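Pramberg Help Desk – ticket 837
Category: Furniture and surfaces
Status: waiting on requester
Last updated: December, 4:10 pm

Hello, and thank you for picking this up so quickly! I wrote in last month about the black tabletop we ordered through Troven, and I promised to come back once we had lived with it for a while, so settle in, I'm afraid I do go on.

The trouble is still the glare. Late in the day, when the lamps are on, I get a pale haze across the middle of the top, and a printed sheet laid flat there goes gray and hard to read from my stool. I have wiped it down with warm water and a drop of dish soap, then again with plain water, and dried it with one of those Yap cloths you recommended (lovely cloths, by the way). The haze was back the next afternoon, as faithful as ever.

I also tried turning the sheet, and swapping it for one on heavier paper. The heavier one lies flatter, which is nice, but the haze doesn't care. The green wall behind went up before the table came, and I would dearly like to keep it – it took two coats and most of my patience.

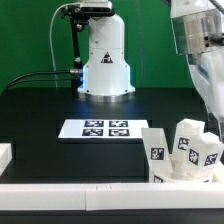 Reply from Foton Support: thanks for the thorough notes, they save us a lot of back and forth. Haze that comes back at the same hour is usually lamp light and not residue, so please stop washing the top for now. Could you switch the lamps off one at a time and tell us which one clears it? If yours are the 411 model, the diffuser slides off the front and can be turned around.

Will do, and yes, they are the 411s, two of them. I did the first one just now. With the left lamp off the haze shrank to a patch I could cover with my hand, and with the right one off there was no change that I could see. The left diffuser is stiff and I didn't want to force it, so I've left it alone until I hear from you. Is there a trick to it, or do I just need to be braver?

We use cookies to remember your open tickets. Accept or manage settings.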